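Moving the phone line, and other things from March

March 18, 2024

I finally cancelled the landline. We had kept it for years so my mother-in-law could call without using an app, and then she got better with the app than I am. The bill had crept up twice and we were paying for 300 minutes a month that went mostly to wrong numbers.

The cancellation took two calls. On the first one I was told I needed the original contract, which I don't have. On the second I got Thu Phí, who looked up the account by address and closed it while I waited. If you have to do this, ask for the account number before anything else and write it down.

There is a modem to send back. They mail you a label, and you have to find your own box.

I asked my friend Myung-ja Ham what she did with her old number, the one ending in 801 that I still know by heart. She moved it to a prepaid cell plan and pays a few dollars a month to keep it. I thought about doing the same and decided against it. The people who still had our number have been told, except the dentist, and I'll tell them in October when I go in.

The wall jack is still there. I'm leaving it alone until we paint.

Next month I want to look at the internet plan, which is with the same company and also went up.

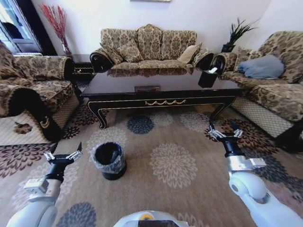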